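How I Reheat Frozen Steamed Buns in a Little Electric Steamer

November 13, 2023

I've had so many people ask about the buns since my October post that I'm finally writing the whole thing down. Fair warning, I get chatty about buns. If you only want the times, scroll down until you see numbers!

First, what I mean by buns. I'm talking about the plain round white ones with the pleats on top, filled or not, that you buy frozen in a bag or make yourself on a Sunday and stash in the freezer. My own filling is pork and cabbage, but the steaming is the same for red bean or for the plain ones my kids eat with peanut butter (I know).

I used to do these in the microwave under a damp paper towel. They come out OK for two minutes and then turn into a hockey puck while you're looking for the soy sauce. A bamboo basket over a wok is lovely, and I own one, but it takes up half my stove and I scorched the bottom ring last winter when the water ran low. The little electric pot with a steel basket on top is what I reach for now. It plugs in anywhere, so I do buns at the table and leave the stove for soup.

What you need

An electric pot with a steamer basket that sits on the rim
A lid that fits the basket
A plate, and put it right next to the pot before you start
Parchment squares or a few cabbage leaves
Tongs, or a wide spoon if you're nervous about denting them

Setting up

Put the pot somewhere flat with space on both sides. You want the lid to have a parking spot on one side and the plate on the other, because once you lift that lid you'll have a hot wet disc of glass in one hand and no brain left for making decisions. Mine goes lid left, plate right. If you're left-handed, swap it.

Fill the pot with water to a good two fingers below where the basket's plate will sit. Too much water and it bubbles up through the holes, and then you get a bun with a soggy gray bottom. Too little and you're topping up halfway through. For my pot that's three mugs. Cold tap water is fine.

Set the empty basket on top, put the lid on and switch it on. Let it come all the way up to steam with nothing in there. I skipped this for years! Buns that go in over lukewarm water sit around getting damp on the outside while the middle is still frozen, and the skin goes wrinkly. Wait until steam is pushing out steadily around the lid.

While that's happening, take the buns out of the freezer and get them onto the plate. Spread them out so they aren't touching, or they'll freeze to each other and you'll peel the skin off one when you pull. Don't thaw them any further than the few minutes it takes the water to heat. A thawed bun is sticky and saggy and will show every fingerprint.

About liners

I go back and forth on these. A bare steel plate with holes in it gives you the best steam, but the buns stick. My neighbor Anselmo Sampaio swears by a thin wipe of oil right on the metal, and I tried it for a month. It works fine for plain buns. For filled ones I still lost a bottom now and then, and a bun without a bottom is a very sad lunch. So I use little parchment squares, just a bit bigger than the bun. Don't line the whole basket with one big sheet – you'll cover the holes and the steam has nowhere to go. Cabbage leaves are great too and you can eat them after.

Loading the basket

Switch the pot off for a second, or at least turn it down, and take the lid off by tilting it away from you. Away! The steam comes out of the side you open first. Lay the lid down flat with the handle up so it can't roll anywhere.

Now move the buns over one by one. Pick each one up around its sides with a light grip and don't pinch the pleats, which are the thinnest part and tear first. Start at the back of the basket and work toward yourself so your wrist isn't hanging over the ones already in.
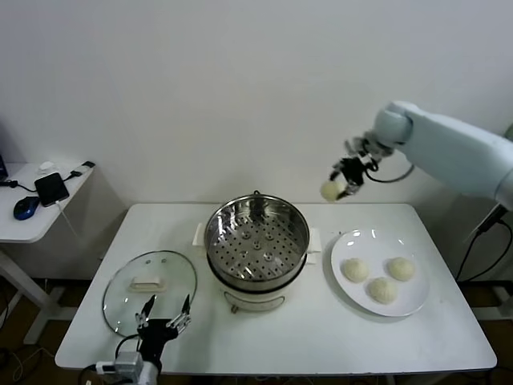
Leave a gap between them. They puff up as they heat, and two buns that were neighbors will be one bun by the end if you crowd them. I leave the width of my thumb, and the same again around the wall of the basket. Four is comfortable in mine. You could squeeze in a fifth, but I'd sooner do a second batch while we eat the first.

Times

Lid back on, heat back up, and start your timer when you see steam again.

Small frozen buns, plain: 8 minutes
Medium frozen buns, filled: 12 to 14 minutes
Big ones, the kind that fill your palm: 18 minutes
Anything from the fridge: take off four minutes

Filled buns with raw meat that you froze uncooked are a different story. Give those 20 minutes and check one with a thermometer. You want 165 in the middle.

When the time's up, turn the pot off and leave the lid where it is for two more minutes. If you whip it off right away the cold air hits them and they can collapse. Then crack it a little, wait, and lift it straight off to the side so the drips don't rain down on your nice dry buns.

A few things people asked

Can I stack two baskets? Yes, if your pot came with a second one. Swap top and bottom halfway.

Why are mine yellow and hard in spots? Usually drips from the lid, or freezer burn. Tie a thin dish towel around the lid (knot the corners up on top, well away from the base) and see if that helps.

How long do they keep in the freezer? I use mine within two months. After that they're still edible but the dough gets a dry, cardboardy edge.

Cleaning is easy if you do it while the basket's still a bit warm. Unplug first, dump the water once it has cooled, and run a soft brush over the holes. Every few weeks I boil some water with a splash of vinegar in the pot to get the chalky ring off.

Next up is the dipping sauce with the black vinegar, which I promised back in the comments and still haven't measured.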